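**Topic: Kinaesthetic guidance or remote control for memory and processor placement**

**t_fuchs** wrote:

Members are asked for their views before the July revision of our demonstration procedure. The present text permits either method for the desktop assembly task: the operator may take hold of the arm and guide it by hand, or may drive it from the leader station. I should like the revised text to name one method for each step.

My own position is that remote control ought to be the default for everything taken from the parts tray. When an operator's hands are on the arm, the recorded forces include the operator's own, and the wrist view is frequently spoiled by a sleeve. The leader station avoids both difficulties. It is slower to learn, and I accept that.

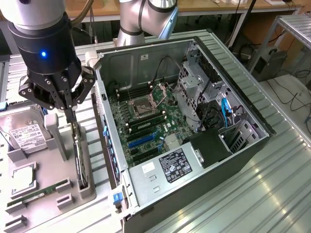

The steps which cause most concern are those where a part has to leave or enter a narrow slot in the tray. A small error in the angle of the wrist causes the part to bind, and the operator at the leader station does not feel this as clearly as one would wish. I would therefore propose a reduced speed within the tray area and normal speed elsewhere.

Comments are invited by Saturday.

Torben Fuchs

---

**b.kozma** wrote:

I am grateful to Torben for opening the matter, but I cannot support the proposal as it stands.

At Kesitz we recorded 500 demonstrations of memory insertion, divided equally between the two methods. The hand-guided set was the more consistent in its final approach, and new operators were producing acceptable work on their first morning. At the leader station the same people required 18 practice attempts before their recordings could be retained.

The objection concerning forces is a fair one. It may be met by guiding the arm once, storing the path, and having the arm repeat it without the operator in contact. The repeat is then the recording that is kept.

Barnabás Kozma

---

**Burgi P.** wrote:

The replay method described by Mr Kozma works well if the part sits in exactly the same place on the second occasion. We tried it at Closlow with the Barta tray and found that a memory module could shift in its groove between the guided pass and the repeat. The repeat then closed the fingers slightly high, and the policy learned to do the same.

It should also be remembered that the procedure covers two arms. One operator cannot comfortably guide both by hand, and two operators at one bench tend to obstruct each other. From the leader station, a single person controls both.
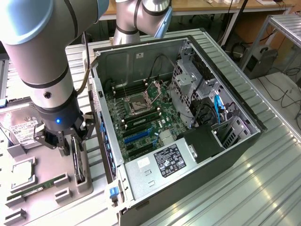

I would add a point on the resting position of the second arm. Our present text says only that it shall be "clear of the task". Operators interpret this in different ways, and a policy trained on mixed resting positions will sometimes move the idle arm for no purpose. I recommend a fixed resting pose, stored under a name, to which the arm is sent before recording begins.

Burgi Pfister

---

**t_fuchs** wrote:

I agree with the fixed resting pose and will include it in the draft. On the matter of replay, I should be content to permit it for training new staff, provided the results are not placed in the main set.

---

**b.kozma** wrote:

That seems to me too severe. A shifted module is a fault of the tray, and the remedy is a tighter groove. If replayed recordings are labelled as such, those who train the policies may decide for themselves whether to use them.

---

**r.lightfoot** wrote:

May I raise the question of camera views, which bears upon both methods? Reviewers at present accept or reject a demonstration chiefly from the fixed camera. For the processor step this is not adequate. The reviewer needs to know whether the load plate was open before the approach began, and the wrist view is much the better source.

I suggest that every demonstration begin with a pause of five seconds above the open case, the gripper being held still, so that the wrist camera records the state of the board. Hand guidance makes this pause difficult to hold steady. On that ground alone I lean towards Torben's view.
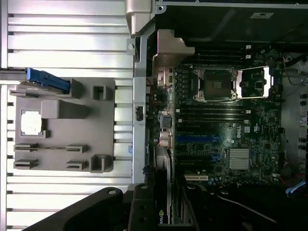

**Potach Manipulation Group – Demonstration and Teaching Section**

The section has asked me to set down its wording for the opening pause, which is offered here for discussion:

> 1. The operator shall bring the gripper above the case and hold it there for 5 seconds.
> 2. The socket and both banks of memory slots shall be within the wrist view.
> 3. Where the gripper hides any part needed for the step, the operator shall raise the arm and begin the pause again.
> 4. Recordings without the pause shall be returned to the operator and not corrected by the reviewer.

Reece Lightfoot

---

**a_sopacua** wrote:

I have no objection to items 1 to 3. Item 4 will lead to a good deal of lost work. Our older recordings have no pause at all, and several were used in the policy now running at Closlow. I ask that the rule apply to new recordings only.

I also doubt whether the pause should be identical every time. If each demonstration begins from the same height, the policy may come to depend upon it. A variation of about 2 centimetres would be sensible, and could be set by the software so that operators need not judge it.

Arif Sopacua

---

**r.lightfoot** wrote:

Both amendments are acceptable to the section. Item 4 will read "new recordings".

---

**t_fuchs** wrote:

The draft will now specify remote control for the two-arm steps and for the processor, with either method allowed for memory modules and replays labelled in the record. Mr Kozma's reservation on the tray groove will be noted. Burgi, please send me the joint values for the resting pose when convenient.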